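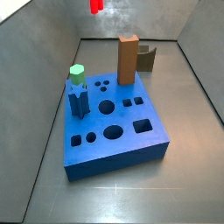
Takumi Sakai wrote in to say that a shape sorter should live with its pieces in the holes, always, and that anyone who keeps the shapes in a separate bag deserves what they get. I kept the shapes in a separate bag for 4 years. I have since come around.

Foam shape boards: keeping the set a set

Put the pieces away on the board. A thick foam board is its own storage box, and you already paid for it. Big shapes go in first, small round ones last, those being the ones that end up under the stove.

Pieces that have no hole of their own go in a zip bag with the name of the set on it in marker. Every household owns a few of these. Arches are the worst, as they look like they belong to blocks, trains and something from the hardware drawer, and will be filed under all three.

Washing. Dish soap, lukewarm water, a soft cloth. Foam drinks water like a sponge if you leave it in the sink, and a soaked board takes two days to dry and smells like a gym bag for most of them. Wipe it, then stand it on its long edge by an open window. Skip the dishwasher. I have tried the dishwasher.

Crumbs in the holes. Turn the board over and slap it. For whatever survives the slap, use a dry paintbrush, the cheap one-inch kind. A vacuum works too, provided no small pieces are in there with the crumbs. Grundik the cat sheds directly into the star pieces, between the ridges, and an old toothbrush gets it out.

Tight fits. Don't trim the hole. Foam you cut off stays off, and by next month the shape rattles. Rub a little dry cornstarch on the sides of the piece and try again.

Torn edges. White school glue, a strip of masking tape over the tear, overnight. Never super glue, which dries hard as a tooth and in my case ate a small crater in the foam.

Where to keep it. Flat, with nothing on top. I stored ours under 7 board games one October and took out something closer to a doormat. It came back a bit. A shallow bin with low sides is good, and the strays stay in the bin when somebody gets bored halfway through cleanup.

Lost pieces. Check the couch, the dryer, the boots by the door. After that, cut a new one from a kneeling pad with a bread knife, long slow strokes. It will be the wrong color and the children will like it best.

Next up: puzzle boxes with split corners, and why I own three kinds of tape.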